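Taller de Montaje y Mantenimiento de Equipos
Apuntes de la unidad 6: la placa base, de la maqueta a la torre
Maricica Preda | Jun 23, 2025
22 veces compartido · 6 comentarios

Antes de empezar, una advertencia sobre los apuntes que circulan por ahí. El manual de Prikwood que muchos tenéis descargado dedica 368 páginas al hardware y sigue afirmando que «cualquier persona monta un PC en una tarde». No me lo creo. Lo que se hace en una tarde es encajar piezas. Saber por qué van donde van, y qué se estropea cuando se fuerza una, lleva bastante más, y los que llegáis al examen práctico con el vídeo de turno memorizado lo comprobáis cada enero.

1. La maqueta

Trabajamos primero sobre un tablero simplificado. Tiene zócalo, procesador, dos módulos de memoria, tarjeta gráfica y disco duro, colocados con una lógica parecida a la de una placa real. Sirve para aprender posiciones relativas: la memoria cerca del procesador, la gráfica de canto. No sirve para aprender fuerza ni tacto, por mucho que el catálogo de Stinix hable de «experiencia idéntica» cuando vende tableros de este tipo. Un soporte de plástico perdona; un contacto doblado, no.
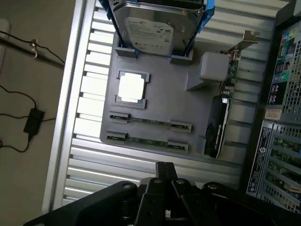
Hirano comentó en la sesión anterior que a él la maqueta le parecía una pérdida de tiempo, que se aprende antes con un equipo viejo y que, si se rompe algo, pues se rompe. Le doy la razón a medias. Con un equipo viejo se aprende antes, sí, pero también se aprenden vicios, y luego cuesta quitarlos. Además, quien rompe un zócalo el primer día suele pasar el resto del curso mirando cómo trabajan los demás.

Lo que pido en la maqueta es poco:
- Nombrar cada componente sin mirar los apuntes.
- Decir a qué está conectado y qué le pasaría al equipo si faltara.
- Retirar y volver a colocar los módulos por los extremos, sin tocar los chips.

2. La placa dentro de la caja

El salto a la torre desconcierta. Todo está más apretado, hay condensadores por todas partes y las ranuras ya no vienen de una en una. Conviene orientarse siempre por lo mismo: primero el zócalo, después los bancos de memoria y, por último, las ranuras de expansión.

Sobre los colores, mucha cautela. Se repite en los foros que «la ranura azul es la de la gráfica», y en bastantes equipos de marca se cumple, pero el color lo decide el fabricante y no hay norma que le obligue. Lo fiable es la longitud de la ranura, la serigrafía y la documentación del modelo.

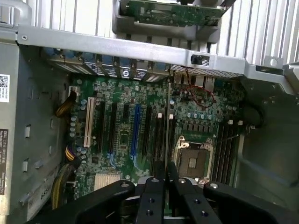
Tampoco deduzcáis la velocidad por el tamaño. Una ranura larga puede tener conectadas menos líneas de las que su longitud sugiere, y eso se consulta en el manual de la placa. La guía de Prirnitz promete mejoras de «hasta 800» puntos en su propia prueba solo por cambiar la tarjeta de sitio. No explica con qué equipo, ni con qué controladores, ni cuántas veces repitió la medida. Mientras no lo explique, para este curso es publicidad.

3. Orden de trabajo con la torre tumbada

El orden que propongo es aburrido: desconectar de la red, tumbar la caja, abrir el lateral, descargarse de electricidad estática, mirar y solo entonces tocar.
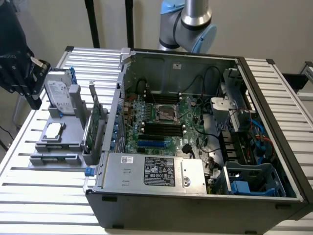
El cableado es lo que peor se evalúa y lo que más averías tontas provoca. Un conector de datos a medio encajar da síntomas idénticos a los de un disco defectuoso, y ya se han tirado discos sanos por eso. Acostumbraos a seguir cada cable con la vista de extremo a extremo antes de soltarlo. Los SATA rojos y azules, como los que van pegados a la pared derecha de la caja, se localizan enseguida; los negros que cruzan por encima de la placa exigen más paciencia. Anotad el recorrido en la ficha, aunque creáis que os vais a acordar.

Para la próxima sesión: ficha de la maqueta completa y el esquema de ranuras hecho a mano. Los esquemas copiados de internet se reconocen y no puntúan.

Entradas relacionadas
Unidad 5: fuentes de alimentación y lectura de etiquetas
Unidad 7: memoria, bancos y compatibilidad
Pasta térmica: lo que se sabe y lo que se repite
Ficha de prácticas de la maqueta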